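# The Left Back's Coat

Floarea Surdu had washed the shirts for Skarville Town for twenty-seven years, and in all that time she had never once been asked what she thought about the back four.

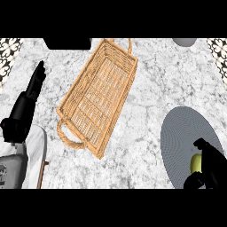
*An empty wicker basket on a marble-patterned counter.*

She thought a good deal about it, as it happened. She thought Declan Waaka was being wasted on the right when anybody with eyes could see he wanted to be on the left, and she had told her cat this, and the bus driver, and finally, one wet evening in February, she told the manager himself, who had only come by the laundry room looking for a towel.

"The left," said Mohcine El Ouafi, standing there with rain running off his nose.

"He opens his body up better," said Floarea, and went on folding socks. "You watch him warm up. He's happy over there, and then the whistle goes and you send him across the field like a boy sent to bed."

Mohcine was a polite man, and a tired one (they had lost to Bistar, and then lost to Brunet, and the chairman had stopped saying good morning), so he sat down on the bench and let her talk. She talked about the Flirum game, when the winger had gone past them again and again. She talked about old Danish Naqvi, who'd played there before his knees went and who used to hang his coat on the left goalpost in practice so he'd remember where home was. Mohcine laughed at that, and she gave him a cup of tea, and it got quite late.

He didn't promise anything. But on the night of the return game, with 3,519 people in and their breath going up under the lights, she came out to stand by the tunnel in her good scarf, and Souad Soliman from the ticket office squeezed in beside her with a bag of hot chestnuts.

"They've moved Declan," said Souad.

"Have they?" said Floarea, peeling a chestnut.

Out on the far side, Declan Waaka was hopping up and down on the touchline, swinging his arms, and just before kickoff he jogged back and gave the left-hand post a little pat.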